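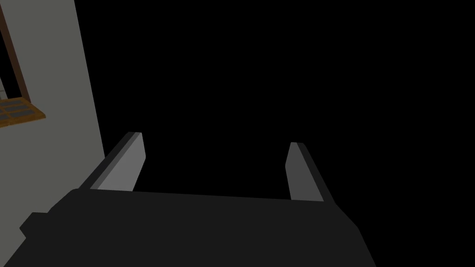

*Vista desde la pinza en el simulador: dedos abiertos, pared gris y ventana con marco marrón a la izquierda.*

# Clundeck — episodios de la jornada de puertas abiertas de Bosholm

Bienvenidos, y gracias por pasar por el repositorio. Clundeck reúne los episodios de teleoperación simulada que grabaron los visitantes de nuestra jornada de puertas abiertas de octubre, en la sala Ackermann del centro de Bosholm. Muchos de los que vinieron nos preguntaron al despedirse dónde podían ver «lo suyo», así que hemos procurado que este README lo pueda leer tanto quien entrena políticas de agarre como quien simplemente se sentó un rato a los mandos y quiere enseñárselo a su familia.

## Qué se hizo en la jornada

Montamos dos puestos con el simulador Plornurgate, cada uno con una pantalla grande para el público y otra más pequeña para quien conducía el brazo. La primera visita entró a las diez de la mañana y la última salió bastante después de la hora prevista, cosa que nos alegró mucho (y que nos dejó sin cenar). Lavanya Salian llevaba el puesto de la izquierda y explicaba los mandos; Fadi Kanaan se encargaba del otro y de reiniciar escenas cuando alguien mandaba el brazo a un rincón del que ya no sabía volver.

Cada persona recibía un objetivo sencillo: acercarse a un objeto, cerrar la pinza y levantarlo un palmo. Dejábamos también un rato libre antes de empezar, sin objetivo, para que cada cual girase la muñeca del robot y se acostumbrase a mirar el mundo desde allí. Esos ratos libres están incluidos en los datos y llevan la etiqueta `exploracion`. Algunos son largos y un poco erráticos, y a nosotros nos parecen de lo más interesante del conjunto.

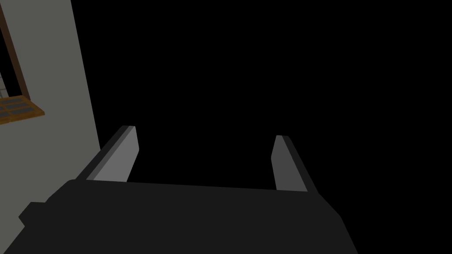
*Cámara de muñeca, con la pinza abierta y vacía; el fondo negro no tiene geometría visible.*

Conviene saber que la habitación simulada no está cerrada por todos los lados. Si la cámara apunta más allá de lo modelado, el render devuelve negro puro. Durante la jornada más de un visitante creyó que se había estropeado la pantalla, y Lavanya acabó pegando una nota en el monitor. En los datos no hemos recortado esos fotogramas — quien los quiera fuera puede filtrarlos con el campo `fraccion_fondo`.

## Contenido

| Concepto | Valor |
|---|---|
| Intentos grabados | 1929 |
| Episodios tras la limpieza | 1384 |
| Pasos máximos por episodio | 3000 |
| Etiquetas de tarea | `acercar`, `agarrar`, `exploracion` |

Los intentos que faltan entre una cifra y la otra son, en su mayoría, sesiones abandonadas al poco de empezar o repeticiones guardadas dos veces por un fallo nuestro al pulsar el botón de reinicio. No retiramos ningún episodio por torpe. Si alguien tardó los 3000 pasos enteros en llegar a una caja, ahí sigue su episodio, completo.

```
clundeck/
 episodios/
 escenas/
 etiquetas.csv
 notas_jornada.md
```

En cada episodio hay imágenes de la muñeca, posiciones articulares, apertura de la pinza y la etiqueta de tarea. No se grabó voz ni imagen de los visitantes, y los identificadores se asignaron al azar.

## Sobre los objetos

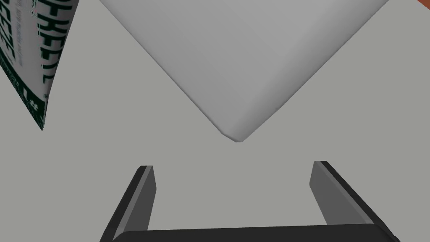
*Pinza abierta frente a un objeto gris en forma de caja; a la izquierda, un envase blanco con letras verde oscuro.*

Las texturas de los envases son modestas. El texto impreso puede verse girado o con los trazos partidos según el ángulo, de modo que no recomendamos usar Clundeck para nada que dependa de leer etiquetas. Para estudiar aproximaciones y orientación de la pinza, en cambio, creemos que da bastante juego, porque cada visitante entraba por donde le parecía y hay una variedad de trayectorias que nosotros, con nuestras manías, no habríamos producido.

## Limitaciones y pendientes

- Todo es simulación; no hay ningún episodio con robot físico.
- La etiqueta `agarrar` indica la tarea propuesta, y el resultado va aparte, en la columna `exito`.
- Fadi tiene que revisar todavía las marcas de tiempo del segundo puesto, que van adelantadas en las sesiones de la tarde.
- Falta traducir `notas_jornada.md` al inglés.

Si estuvisteis en Bosholm y conserváis la tarjeta con vuestro número de sesión, podéis buscarlo en `etiquetas.csv`, columna `sesion`. Para dudas o erratas, abrid una incidencia en el repositorio — Lavanya las lee casi todas por la mañana, con el primer café.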